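Hemisell Niltus Sorting Arms: Open Day Review
By Bogdan Iordache
Jan 12, 2024
19 comments | 167 shares

Hemisell opened its workshop to visitors this month to show the Niltus, a pair of arms meant for sorting household recycling in small buildings. I went with a notebook and stayed through the whole demonstration. I run a bottle return point, so I wanted to know how it copes with glass and plastic arriving together.

Setup

The staff started the arms from cold while we watched. It took longer than I would like, mostly because the software, called Grurum, checks every joint before it lets you do anything. Once it was up, the menus were clear. The text on them is small, and I had to lean in to read it.

Sorting

The first round was cans, which went well. The arms are slow but steady, and the grip looked firm without crushing anything. Glass was next. One jar was put down in the wrong place and an operator moved it by hand. Two visitors asked for a repeat, and the second try was fine.

Felt bins were a good choice. They are quieter than the hard crates I use, and at my place the noise is the main complaint from upstairs. I do wonder how felt holds up to sticky leftovers. The Hemisell people said the bins can be swapped out, but they had no price for them yet.

A clear plastic bottle with a small pinkish-purple cap goes into the large gray bin by hand, with two brown glass bottles in the smaller bin next to it.

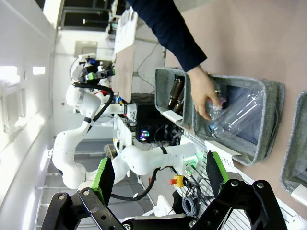 Price and support

The Niltus will rent for 481 a month, with a service visit every June. Training is extra – 65 per person. Oprea, the local dealer, will handle repairs. I asked for a written response time and was told it is still being worked out.

Verdict

Good grip, sensible bins, slow start. I would want a month's trial before signing, and a firm answer on repairs. Anyone with a busy counter should wait for the faster version Hemisell says it is planning.

Contact | Copyright 2024 | Back to top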